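Two Arms, One Bench

Ida Grube runs the assembly section at Wendt, where part of the manual bench work passed to a pair of robot arms in October. The section has nine people. None of them left, Grube said, but seven have a different job description than they had a year ago.

"Before, the job was hands and eyes for a full shift," she said. "Now it is setup, checking and correcting. The hours are the same. The fatigue is in another place."

The arms are mounted at an ordinary wooden bench and handle small printed parts. Grube wanted it that way. A fenced cell was quoted and turned down on floor space. 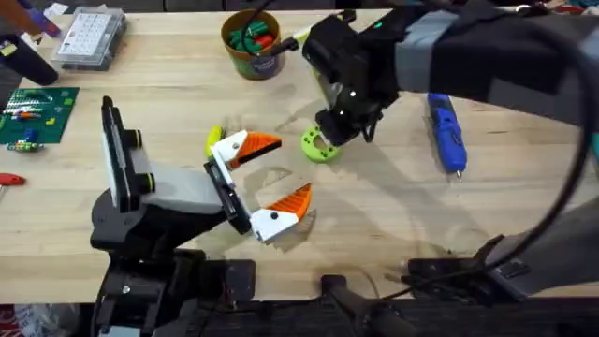
The two arms at the bench, with a lime-green ring beneath the right-hand gripper.

Each arm runs from a job file in Classka, the scheduling software the plant already used for its packing line. Operators were trained on it in two sessions. Grube considers that too short. "People could start a job after the first session. They could not say why a job had stopped. That took weeks on the floor."

Faults are logged by the operator on duty. The log stood at 1136 entries when we spoke, most of them minor: a part presented at the wrong angle, a grip retried, a cable that needed rerouting. Grube reads all of them. She said the entries have become shorter and more exact, and that the operators now use the same terms as the service technicians at Niver.

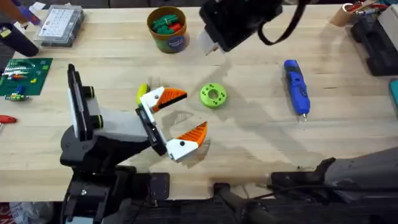

Pay was the harder subject. The old piece rate made no sense once the arms set the pace, and it was replaced by an hourly grade with a supplement for fault clearing. Two operators earn slightly less under the new grade. "I told them so before they signed," Grube said. "We are still talking about it."

She has also kept a manual station open. New hires spend their first month there, handling the same parts by hand. "You need to know what a good fit feels like before you judge whether a machine got one."

A second bench is planned for the Geltbridge site. Grube has asked for longer training and for one operator from her section to be there during setup.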